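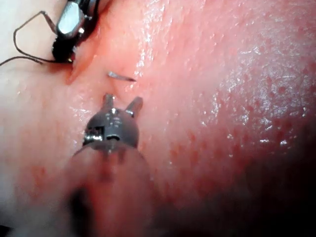

Two instruments at the tissue surface, left one coming in from the top.

Ticket: Theatre lists arriving blank in Orkari after cloud move
Site: Krasniqi day surgery
Priority: High (raised from Medium, see below)
Status: Closed, with reservations

Reported problem
Since the scheduling database went over to the hosted Vodier service, the morning theatre list opens in Orkari with the right headings and no patients. Printing gives you the same thing on paper. Refreshing brings the names back until the next person opens it. The day unit has been working from a list someone copied out in biro, and would like it noted that the biro has had no outages.

Monday, first look
Logged in as a ward clerk and got a blank list straight away. Logged in as myself and got a full one. Spent longer than I'd like to admit comparing the two accounts, which are identical apart from the password.

Checked the usual things: network fine, certificate fine, clock on the Pirar gateway fine. Restarted the gateway anyway, out of respect for tradition. Full lists for everyone until lunch, then blank again. 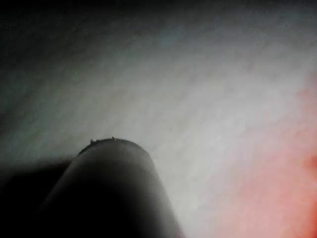 The restart did clear one thing up, in that it wasn't the clerk's account. After lunch mine went blank as well. So whatever it is gets worse with use, and the gateway forgets its troubles when you turn it off.

Pulled the gateway log. Every blank list lines up with a request that ran past the timeout. The timeout is set in seconds, and the setting says 2. On the old server in the basement that was plenty. The hosted one is further away, and the first query of the day is slow to wake up. Orkari, on being told "timed out", shows an empty list and says nothing. I have views on this.

Raised to High. Asked Vodier for the connection pool settings and passed on my theory.
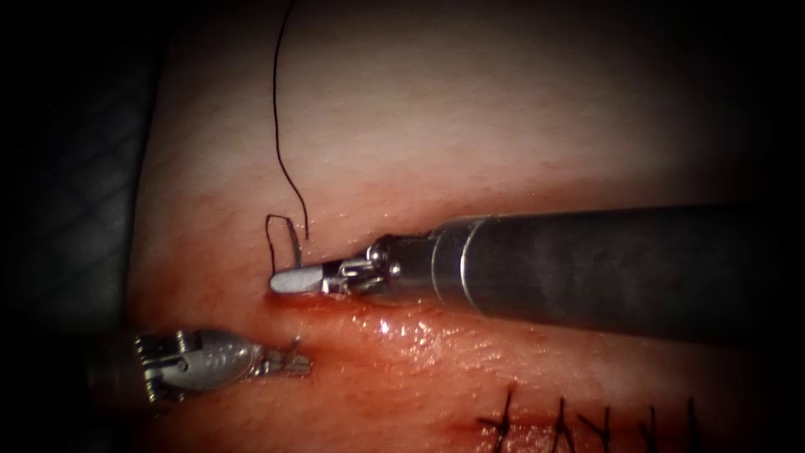

Vodier support wrote back to say the timeout was only half of it: the pool limit had come across from the test system, still set at 2, so a third person opening the list had to queue, and anyone queueing was bound to time out. They have put it up to 300 on their side and want us to change the gateway to match before anyone tries it in earnest.

Changes made
Pool limit on the Pirar gateway raised to 300. Timeout lengthened. Old basement address removed from the failover list, where it had been sitting as a backup — the server it points to is now a shelf.

Tested at 7.30 in the morning with the whole day unit opening the list at once. All full. Printed fine, twice, the second time because nobody had put paper in the other tray.

Still open
Orkari should show an error when it can't fetch a list. A blank page looks very like a quiet day, and a theatre can do without that sort of good news. Logged as a separate request with the supplier, who have marked it as "working as designed". I have asked to see the design.

Biro list to be kept on the desk until the end of November, at the day unit's insistence. 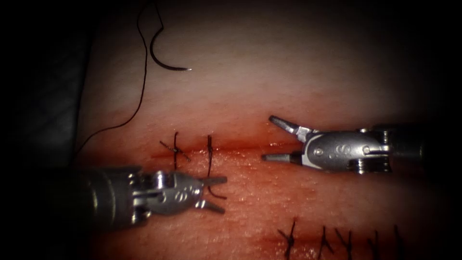 Practice pad with two black stitches in the left part of the cut.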